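Triminon hand gripper – build guide, part 2
Camera, finger pad and marker card
Last changed 2023-12-08

Do part 1 first. You should have a gray shell, closed up, trigger moving freely, nothing rattling. If it rattles go back, there's a screw loose in the handle.

You need:
Triminon shell, assembled
black finger pad (the ribbed one)
marker card, printed on white stock
wide-angle camera and its bracket
M3 screws, short ones
hex key, small flat file, double-sided tape
USB cable, long enough to reach the laptop without pulling

Print files for the shell and pad are in the Brastia folder on the workshop drive. Don't use the ones in the old Notard folder, the notch is a different shape and the pad will sit crooked.

Fitting the pad

1. File any stringing off the inside edge of the shell where the pad goes. Quick pass only.
2. Push the pad in from the front, ribbed side facing the grip. Rim first on one side, then roll the other side in with your thumb.
3. Check the V notch is in the middle. If it leans, pull the pad and start over – don't try to twist it in place.
4. Squeeze the trigger 10 times. Pad should stay put.

Caution: no glue on the rim. It creeps onto the ribs and then the pad is scrap.

Fitting the camera

5. Bracket on loosely with 2 screws. Don't tighten yet.
6. Slide the camera in, cable toward the handle. Lens faces forward, over the pad.
7. Plug in and open the preview. Set exposure to manual before you do anything else, or the ceiling lights will push it up and down while you're trying to aim.
8. Move the bracket until the pad is low and central in the preview and you can see the whole notch. Shell on both sides is fine, you can't avoid it with this lens.
9. Tighten the screws a bit at a time, one then the other. Look at the preview again after. It always shifts a little.

Note: straight lines will look bent. Ceiling beams, window frames, all of it. Dark corners too. Normal for this lens, gets handled in calibration (part 3).

Fitting the marker card

10. Check the print. Black has to be solid black, no streaks. Reprint if the toner is patchy.
11. Tape the card to its holder, flat, no bubbles. Leave the white border on. Trim into the border and detection gets flaky.
12. Stand the holder up on the right side, as seen in the preview. A bit of tilt in the picture is OK, a bent card is not.
13. Pick the tool up and look at the preview once more.

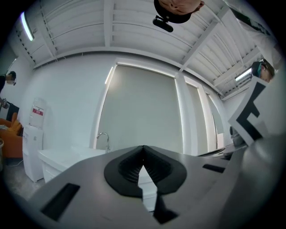
Fig. 1 – Preview with pad and marker card in view, tool pointed up toward the ceiling.

If you see less of the card than in Fig. 1, slide the holder in toward the pad and check again. The card will block part of the room, you can live with that. What matters is that the black pattern is readable and the pad isn't hidden.

Quick test

14. Start a short recording, set exposure to 440 in the camera settings and leave it there.
15. Walk the tool through the room slowly. Point it at the windows, at the ceiling lights, then down at the floor.
16. Play it back. The marker box should stay drawn on the card. A dropped box now and then is fine. If it drops every time you face a light, tilt the card slightly and redo steps 12 and 13.
17. Do this 3 times, with a different person holding the tool if you can. People grip it differently and a loose bracket shows up fast that way.

Caution: watch the cable when you turn. It pulls the camera round before it pulls the plug out, and then you're back at step 8.

If something's off

Preview is black – lens cap, then cable, then port. In that order.
Marker never found – wrong card size in the config. Mesure the printed one with a ruler and type in what you get.
Pad pops out – pad printed too small or the shell edge wasn't filed. Kırmızıgül has a slightly fatter version of the pad in its shared files, it fits this shell without changes.
Picture shakes when you squeeze – bracket screws. Snug them up, don't crank, the plastic strips easy.

Write the date and your shell number on a bit of tape and stick it to teh handle. The February batch of shells has tighter screw holes, so run the screws in once by hand before you mount anything.

Next: part 3, calibration.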